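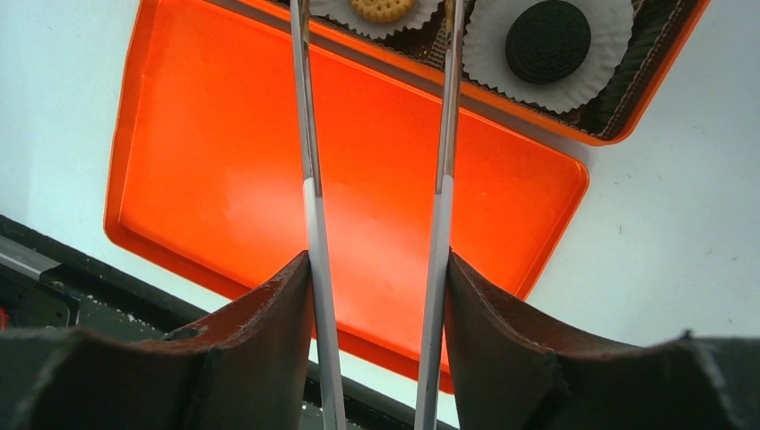

To: draltau-users
Date: 10 May 2025
Subject: Re: [draltau-users] tool frame drifts during wrist-camera servoing

Earlier in this thread, the Trivard integration list member wrote:

> We run the visual servo node with a long tool in the fingers
> and the tip estimate wanders while the arm is still. It is
> worst over a glossy coloured tray. The fixed tool transform
> is fine in simulation. Is there a setting for this or do we
> need to re-teach the tool after every grasp? Log is 2,582
> frames if anyone wants it.

There is a setting, but I don't think it will fix this by itself.

We have the same sort of setup on our bench: two long rods held between the fingers, metallic toward the tips and matte white further back, with an orange tray underneath and a cracker and a black sandwich cookie in paper liners past it. The segmenter copes with the white sections against the orange. It has more trouble with the shiny part, where the highlights on the metal compete with the faint reflections on the tray floor. The line fit then shortens the rod and the tip estimate walks back toward the gripper. I would guess your wander is the same thing.

What we changed in the Bilness config:

1. Fit the line on the matte section only, then extend it to the known tool length. Set fit_region to matte and leave tip_detect off.
2. Fit each rod separately. Ours converge slightly toward the tips, and the default model assumes they are parallel. With that left on, the error goes straight into the grasp centre.
3. Lock exposure before the approach. Auto exposure hunts when a bright tray fills most of the view.
4. Raise ransac_iters from 200 to 2,000. It costs us 17 ms per frame on the bench computer, so check your loop rate first.

You shouldn't need to re-teach after every grasp. We publish the fitted offset as a correction on top of the fixed transform and reject it if the residual is too high. The planner keeps the last good value.

One caution about the Simon branch. It still caches the tool frame at plan time, so corrections that arrive during the approach are ignored without a warning. Build from main, or turn off cache_tool_frame in the planner file. The colour mask defaults also changed in October, so an older calibration file will load but the hue limits will be wrong.

Please do post the log. I'd like to run it against our fit and compare residuals on the metal section.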